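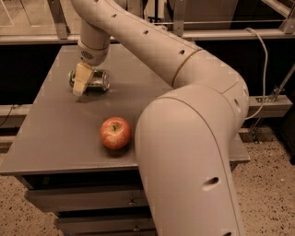
*A can on its side under the arm's gripper.*

Mehwish Durrani has taught introductory mechanics at Udum College for 8 years, and for most of that time she gave three midterms and a final like everyone else in her department. In 2019 she dropped two of the midterms. Her students now sit short oral exams in pairs, ten minutes each, with a marker and a whiteboard.

"I was grading work I didn't believe in," she said when we spoke over the phone this week. "A student would get a problem right and I'd ask about it in office hours and there was nothing there. They had matched it to one from the homework."

The course has 81 students this term, split into four sections. Durrani runs the orals herself for two of the sections, and Shoaib Pirzada, a lecturer who joined from the engineering program, takes the other two. They trade a few pairs each round so they can compare scores.

Pirzada was not in favor at first. "I thought the quiet ones would be punished," he said. "Some of them were, the first time. We had no rubric worth the name. I was marking confidence and calling it physics."

The rubric they use now fits on one side of a page. A student is scored on choosing a system, drawing the forces, saying what is being left out, and responding to a change in the problem. Algebra slips don't cost anything if the student can find them when asked. Students get the page in the first week, along with recordings of two former students who agreed to be filmed.

The pairs are assigned. One student works the problem while the other listens and then has to extend it. Halfway through they switch. Durrani said the listening half was Pirzada's idea and that she argued against it for most of a semester.

"She thought it would be dead time," Pirzada said. "But the second student has to follow somebody else's reasoning in real time, and we never tested that before."

Time is the complaint she hears most from colleagues at other colleges. Each round takes up the better part of two weeks. The department gives the pair a small amount of release time, paid for by a $2000 teaching grant from the Honia Fund, and that money runs out next spring. Durrani has applied again. She doesn't know yet whether the dean will cover the gap if the answer is no.

I asked if scores had gone up. She wouldn't put it that way. The final exam changed when the orals came in, so there is no clean comparison. What she does have is a stack of course surveys, and she reads the critical ones first.

"One said it was the most stressful ten minutes of the year and please don't stop doing it," she said. "Another just said please stop."

Students who have a documented reason can take the oral alone, or with a longer time slot. A handful do each term.

Pirzada is now writing a set of problems for the second-semester course, where the topics are harder to draw. Circuits have gone well in practice runs. Magnetism has not, and he plans to rework those problems before January.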